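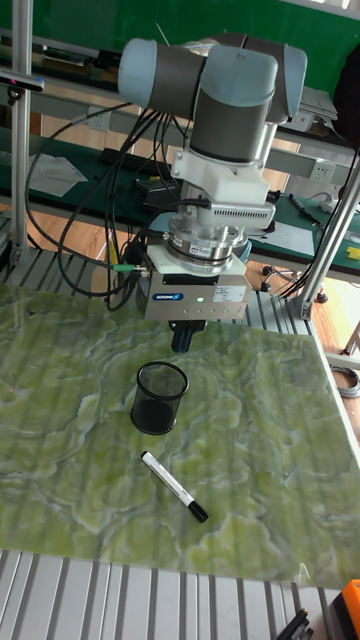 Fig. 1 – Mesh pencil cup on the green marble-patterned board

Reading time: 6 minutes

Section 8. Setting up the pen station

A good pen station is a small pleasure you get to enjoy every day! The Listmont guide keeps it simple: one board, one cup, and a marker you can find without looking. Set aside a quarter of an hour and do it properly once.

8.1 Preparing the board

1. Take everything off the board, including paper clips and the odd staple.
2. Wipe the surface with a soft, slightly damp cloth, working from the back towards you.
3. Dry it with a second cloth.
4. Tilt your head and check for smears. Swirly patterns hide them brilliantly, so look along the surface as well as down at it.

Caution: no scouring pads or gritty cleaners on a glossy board. 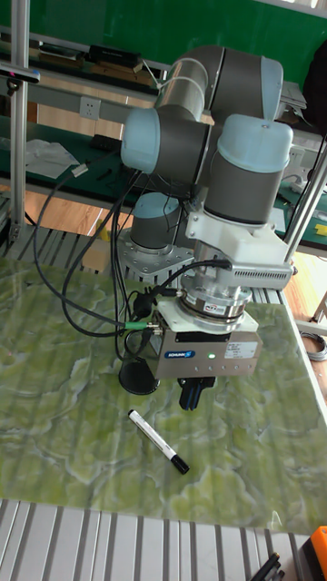

Nawal Bensaid would add a step between 3 and 4: run your palm over the whole board before anything goes back, as grit is easier to feel than to see. She does it twice when she's been sharpening pencils.

8.2 Placing the cup

5. Tip the cup upside down over a bin and tap the base. Fluff and pencil shavings love a mesh cup.
6. Stand it upright, slightly left of the middle if you write with your right hand. Left-handers, swap it over.

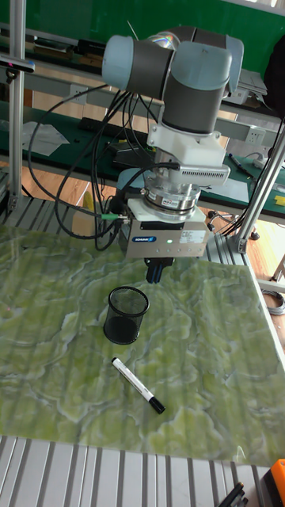 Markers deserve a proper test before they're given a home, and it's a surprisingly satisfying job. Check that the cap clicks, scribble a few lines on scrap paper and throw out anything that only squeaks. Keep the cup empty while you do it, with the marker you're testing laid down in front, like the white one with the black cap here. Fill the cup only when the whole lot has been tested.

7. Put in the pens you use most, then the markers. Stop at 12, even if there's room – a crammed cup is a cup you have to dig through.

Note: mesh lets fine tips poke through. Store those tip up.

8.3 Keeping one marker out

Labelling days go much faster with a marker already on the board. Choose the one you reach for most and give it a regular spot, well clear of the cup so your sleeve doesn't catch the rim. Lower down and to the right works beautifully, at a slant, with the cap pointing towards the near right corner.
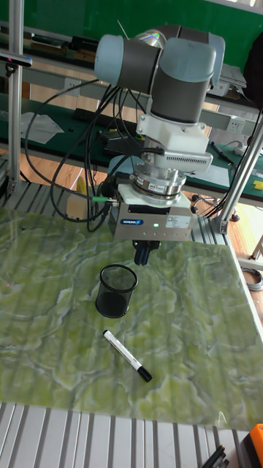 Boxes are where the marker really earns its place, so clear some board space before you start on them. Write on the side that will face out on the shelf, in capitals, and let the ink dry before stacking. A plain beige cardboard one, like the box standing at the back left, takes black ink wonderfully.

8. Cap the marker and lay it back in its spot.

Comments

Iwona Kurek: Did mine in February and the cup is still under the limit. Very proud!

Roman Bielecka: Does step 6 matter if the phone is on the left as well?

Zuzanna Śliwiński: Roman, I moved the phone. Best decision of the lot.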